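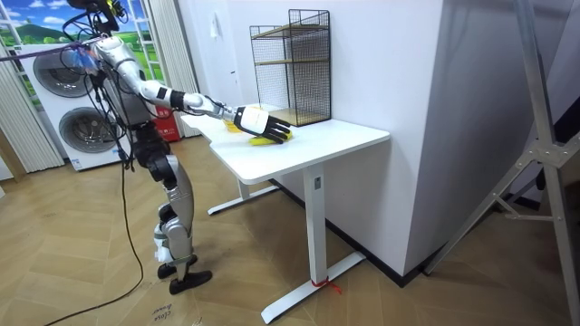 Figure 1. The desk used for the placement tasks, with the two-tier wire shelf unit at the far end against the wall.

Rurkton Papers > Shared Workspaces > Small Storage > Section 4

Contents Abstract Sections Figures References Cite

4. Desk, shelf unit and basket

4.1 The work surface

All placement tasks were done on one sit-stand desk with a white rectangular top and rounded corners. We chose a plain top on purpose. In the pilot at the Echevarría building the desks had a dark wood pattern, and participants told us they lined things up with the grain without meaning to. A white surface gave them no lines to follow except the edges of the desk itself.

The desk stood against a white wall on a wooden floor. Its height was set before each session and left alone until the session was over. We did not study sitting and standing use separately. Earlier work on adjustable desks has looked mostly at posture, and much less at what happens to the objects on top when a desk is shared and each user finds it in the state the last one left it. Small items drift toward the back. Cups stay near the front edge on the side of the hand that uses them. Food tends to end up wherever there is a gap.

For coding, the top was divided into 3 zones: front, middle and back. The zones were not marked on the desk. In the pilot we had tried thin tape lines, and people put objects neatly between them, so the tape was dropped. The coder assigned a zone afterward from the position of the object's center. Objects that straddled a boundary went to the zone that held the larger part.

4.2 The shelf unit

The shelf unit was an open box of black metal wire mesh with light wooden boards. It was kept at the back of the desk for the full 6 weeks of the study. Participants could put things in it but were asked not to slide it along the desk or turn it.

We considered a closed cabinet of the kind sold as the Rima desk box, and tried one for part of the pilot. It kept the desk looking tidier. It also hid its contents, and two pilot participants left fruit in it long enough that we had to throw the fruit out. Mesh sides let a person see from most seats whether there is something on a board, and air can move through. For food this seemed the better choice, though the mesh is harder to wipe down than a flat panel and crumbs collect where the board meets the frame.

The lower board sits directly on the desktop, so an item can be slid onto it with very little lifting. The board above asks for a higher reach, and the space below it is limited. A basket with fruit piled above the rim may catch on the upper board when it is pushed in. We noted this as a "rim conflict" in the coding sheet and came back to it in Section 6.

4.3 The basket and its contents

The basket was yellow plastic with open lattice sides, a flared rim and rounded corners. The flared rim matters more than its size on paper would suggest – people pick a basket up by the rim, and the part of the basket that needs clearance on a shelf is also the rim. Participants who measured the fit by looking at the bottom of the basket often had to try twice.

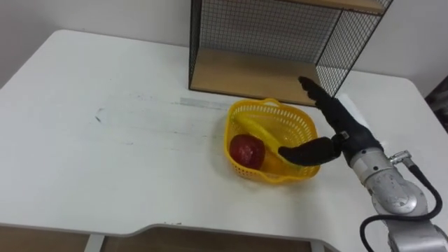 Figure 2. Basket holding a red apple and a banana, on the desktop in front of the shelf unit.

The fruit was chosen for shape. An apple is round and rolls when it is set down on a bare desk. A banana lies flat and stays put, but it is long, and in a small basket it has to go in on the diagonal or rest against the rim. Putting both in the same basket forces an order. With the banana in first, the apple is held in one corner and does not move when the basket is carried. With the apple in first, the banana often goes over the top and sticks out past the rim, and that makes a rim conflict at the shelf more likely.

We did not tell participants which order to use. The instruction, printed on a card and read aloud by Cayetano Sepúlveda at the start of each session, was "Put the desk in a state you would be happy to leave for the next person." Nothing was said about the basket being meant for fruit, or about the shelf unit being meant for the basket.

4.4 Participants and coding

There were 37 participants, all of them regular users of shared desks in the Rurkton offices. Sessions ran between 9 a.m. and noon, before lunch things began to build up on the desks. Between them they produced 380 coded placements. A placement was counted each time an object was let go and stayed where it was until the next object was picked up. Small corrections, such as turning a basket so that its long side ran along the wall, were coded as part of the placement before them.

Every placement got a zone, a support (desktop, basket, lower board or upper board) and a note on anything touching it. The support code gave the most trouble. A banana leaning on a basket from the outside is on the desktop by our rules, but several participants described it as "with the basket" when asked.
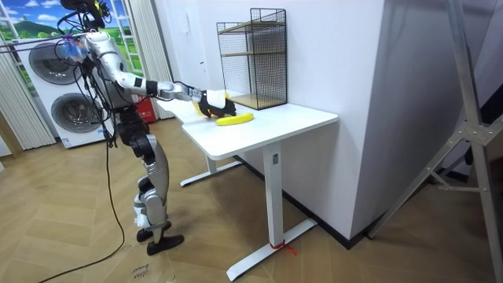
We kept the two-part rule all the same, and recorded what people said in a separate column. It is easier to merge codes later than to split them. The separate column also picked up remarks about loose fruit in general. Participants were less bothered by a banana on the desk than by an apple on the desk, and the usual reason given was that the apple could roll off. Some said they would leave a banana out as a reminder to eat it.

4.5 Resetting the desk

Between sessions the desk was cleared, wiped and set up again from a written checklist kept in the Zullix log. The fruit was replaced as soon as it showed soft spots. Bananas were replaced far more often than apples, and in May, when the room was warmer, they did not last well at all. Slight scuffs on the desktop were left as they were – we saw no sign that participants placed objects in relation to them, and a new top partway through the study would have brought in a larger change than the scuffs did.

The starting position of the basket changed from session to session, following a list drawn up before the study began. The shelf unit always started with nothing on its boards.

Related items
Open or closed: food storage at shared desks
Reach height and the use of upper shelves
What gets left behind on a shared table
Coding sheet and checklist for Section 4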